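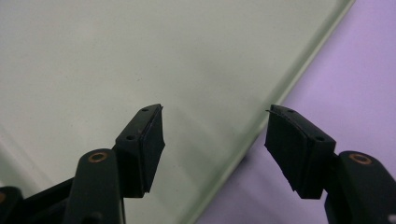

Wakana Uchida keeps telling me to just order clear glass, frosted shows every greasy thumb and I'll be wiping it til I'm 90. Maybe so! Still going frosted.

ok so desk top update. Went with the frosted sheet over the purple, love the green stripe you get along the cut edge. Did not expect to care about an edge

Dust though. Tiny specks already. Wiped it before dinner, wiped it agian after

Pergate wanted 3 weeks for a cut piece, Van der Linden said two. guess who got my money

Still need the little clear bumpers so it doesn't slide. Two packs in the cart, might be overkill – anyone used the thin ones? do they yellow

Also pens. Writing straight on glass is awful, need a pad or something under the paper. Fila box is going in the drawer for now

more tmrw, have to find the lamp. And the screws for the lamp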